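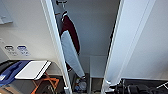 Two weeks with the new wrist and I still grin every time it swings round without clipping something! For anyone just joining, I've been swapping grippers on the same arm and sending it after the same kind of household job over and over: get to a closet, deal with the doors, do something useful with whatever is hanging inside. Clothes and doors, basically. It sounds dull and I love it.

The three I've had on the bench are the Osell two-finger, the Dunov parallel jaw and a soft-tip set from Yoo. I'll start with the Osell, my favorite so far (the Dunov people can write to me, I know you're out there). The fingers are thin at the tips, and for a cabinet door that matters more than grip force. You want to get a fingertip behind the edge and pull with the whole arm. The Dunov has a lovely even squeeze, but the jaws are chunky, and on a door with a narrow gap it pushes the thing shut again about as often as it opens it. Great on bottles, though. Really great on bottles.

The Yoo tips are a different animal. On cloth they're wonderful! They pick up a hanging sleeve without bunching half the garment into the jaws, and they let go cleanly too. On hard edges they fold over, and you can hear the motor trying to work out what happened. I ran them for 14 evenings and the tips are already scuffed.
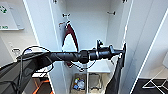 Cables are the other half of the story. Any loop hanging under the forearm is going to find a hook sooner or later, so I now do a slow pass with the gripper closed before I trust a new path. A bit more slack at the base and a bit less near the wrist has made the biggest difference for me. I tried spiral wrap, too. It looked tidy and made the last joint feel stiff, so off it came.

Camera next. I went back and forth between a high view and one on the wrist, and I've ended up wanting both. From up high you get the doors and the whole reach of the arm, but the arm itself blocks a lot of what you care about once it's stretched across. The wrist view fills that in, as long as you can live with it being useless until you're close. Pale doors against pale walls are still the hardest part of all this for depth. The edges just melt away, and a dark shirt behind them gives the software much more to hold on to.

On the controller side I moved everything to Urnska in December and haven't looked back. I keep the log at 1000 samples a second, even though I probably don't need it, because scrolling through a bad grasp afterward is half the fun. You can see the exact moment the fingers touch.

Next up is the Osell body with Yoo pads glued to the inside of the fingers, leaving the last bit of each tip bare for doors. If anyone has found a glue that survives a week of that, please leave a comment!

Recent posts
Dunov parallel jaw: first impressions
Moving my old scripts to Urnska
How much cable slack is too much?
Gripping shirts without stretching the collar

Posted 2023-07-19 | Contact | All text copyright the author | Back to top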